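Reports > Industry visits > Sondudau paper recovery, Nustlow

4/24/23
By the Stasiv Circular editor

Sondudau held its spring open day at the Nustlow paper recovery plant, and I went along for the morning session. The plant takes paper and cardboard from the towns along the valley, and for the last few years it has run a separate line for paper drink cups. The cup line was what I wanted to see. Readers in Stasiv have been asking since the street bins were changed whether the cups they put in the new slot really go anywhere different, and I had no good answer for them.

I took the 179 bus from Stasiv, which stops at the end of the plant road. From there it is a ten-minute walk with no sidewalk for the last part. Drivers can use the gravel lot next to the weighbridge. Sign-in was at the side door, where we were given a vest, a visitor sticker and a pair of foam earplugs. There were 34 places on the morning tour and the list was full, so they split us into two groups. Mine started indoors with the cup room and went out to the yard afterward.

The cup room is down a short corridor behind the office. It has pale tiled walls and white tables, and it's where cups are looked at one by one before the staff decide how a new kind should be handled on the line.

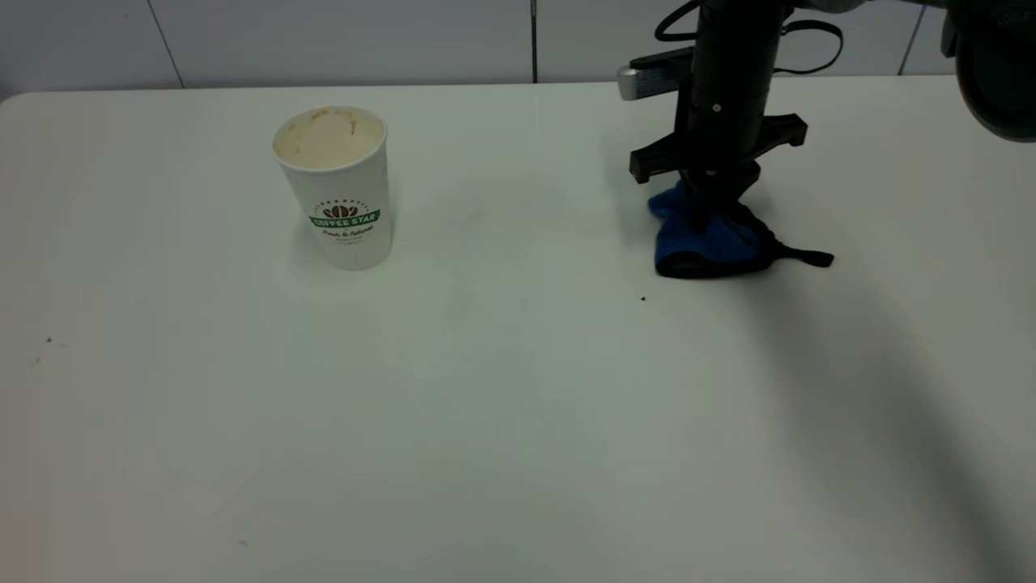 INSIDE THE CUP ROOM

The guide started with what a cup is made of. Most paper cups for hot drinks have a thin plastic lining, and the lining keeps the drink from soaking through. Ordinary paper pulping isn't set up to deal with it. In a normal mill the paper has a short time in the water, and a lined cup comes out of that as a soft cup, still mostly in one piece. At Nustlow the cups get a longer soak and stronger stirring, and the lining is screened off afterward.

We then moved on to dirt. I had expected the staff to be strict about this, and they were less strict than I thought. A cup with some coffee dried on the inside wall is fine. The guide said the pulper is full of water anyway and a bit of coffee makes no difference to the fiber. The trouble comes from liquid left in the cup. It runs out in the sack, wets everything below it, and after a warm weekend the whole sack smells and sometimes has mold in it. A moldy sack is sent away as trash, including all the clean cups in it.

The cup on the table was from Coffee Star, with the name on a green banner under a small group of brown coffee beans, and "Fresh & Natural" in script below. There were brown stains down the inside, below the rim. Someone in the group asked if a cup in that state should be rinsed at home. The answer was no, just tip out what is left and put the cup in the slot. Rinsing uses water and the plant gets nothing from it.

Printing was the next question. Small amounts of color on the outside are taken out in the same wash that lifts the lining away. Cups printed dark all over give a grayer pulp and are kept for a lower grade. The plant keeps a sample board for this, with little squares of finished pulp sheet glued next to the kind of cup they came from. The sheet from the mostly white cups was close to the color of an egg box. The sheet from the dark cups looked more like wet sidewalk.

Lids are a separate matter, and this is where people get it wrong most often. The lid has to come off. It is a different material, it floats, and it collects in the top of the pulper, where it has to be raked out by hand. Cardboard sleeves can stay on or come off. Stirrers of any kind should go somewhere else.

Several people asked about stacking. If you have more than one cup, should you nest them together? The plant would like you not to. Nested cups save space in the bin, but they stay together in the water and the inner ones don't soak through properly. A long stack can go all the way to the screens and come out looking nearly the same as when it went in. The guide handed around one that had done this. It was heavy and felt like wet felt on the outside, and when it was pulled open the cups in the middle still had their printing.

THE LINE

After the cup room we put in the earplugs and went through to the hall. The line itself is shorter than you would think. Sacks are opened onto a belt, two people pick off lids and other things that don't belong, and the cups drop into the pulper at the far end. We stood behind a rail on a raised walkway. The smell is a mixture of wet cardboard and old coffee, stronger near the belt, and I stopped noticing it after a while.

The pulper is a tall steel tub with a rotor in the bottom. You can look down into it from the walkway through a hatch. All I could see was brown-gray slurry going around. Each batch takes longer than a cardboard batch does, and that is the main reason the line costs more to run. Collected cups are also very light for the room they take up, so a truck that looks full is carrying mostly air. To help with this, Sondudau has put a small press at its Hateo depot, and the cups from Hateo arrive in bales of 1,000. The cups from our side still come in sacks.

I asked about the Stasiv bins. The cup slot does lead to a separate sack, and the sack does come to Nustlow. It travels in the same truck as the other paper, in a caged section at the back. People who have seen everything go into one truck and thought it was all being mixed can stop worrying. The quality of our sacks was described as middling. We put in too many lids, and there is often food.
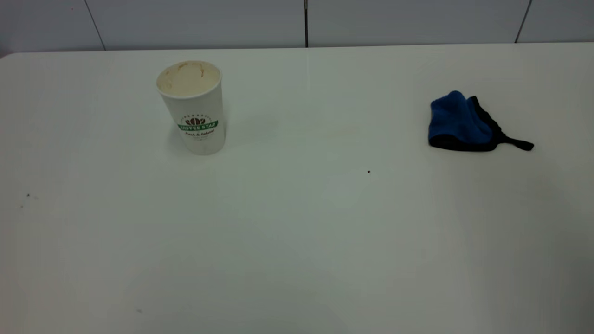
Coffee Star paper cup on a table in the cup room

After the hall there was a break with coffee, served in china mugs, and cookies from a tin. Then came the yard. It was windy and there isn't a great deal to see out there, just bales stacked under an open-sided roof and a loader going back and forth. The finished cup pulp leaves as thick damp sheets folded on pallets. Most of it goes to a maker of egg trays and some goes into envelope board. We were told none of it comes back as cups at present. The fibers would be good enough, but the rules for material that touches food are hard to meet with mixed waste from street bins.

The screened-off lining is the weak point in the whole business. It comes out in wet gray shreds with some fiber still hanging on, and for now it is burned. Sondudau is trying a second wash to get it cleaner. The guide showed us a bucket of it from before the second wash and another from after, and I could see a difference, but the second bucket still had a fair amount of paper in it.

A few points from the question session at the end, for those who wrote to me before the visit:

Cold drink cups made of paper go in the same slot. Clear plastic ones don't.

Soup cups are accepted if they have been scraped out. Greasy ones are not wanted.

Cups marked compostable are a problem. Some of them behave like the others in the water and some don't, and the sorters have no time to read the small print on each one. The plant would still prefer to have them in the cup slot than in the general paper, because in general paper they do more harm.

Torn or crushed cups are fine.

The cup slot is emptied twice a week in Stasiv. If it is full, take the cup to the next bin and don't leave it standing on top, where it blows off.

The tour ran for two hours and finished a little late because of the questions. The floor is level throughout, except for the raised walkway in the hall, which has five steps and no ramp. Visitors who can't manage the steps can watch from the doorway, although the view of the pulper is poor from there. Children under ten are not let into the hall. Closed shoes are required and they do check.

Sondudau plans another open day in May, with the same tour in the morning and a shorter one after lunch. Places are free but have to be booked through the plant office. The Hateo depot can be visited on the same booking if you ask for it, and I hope to go there next to look at the press.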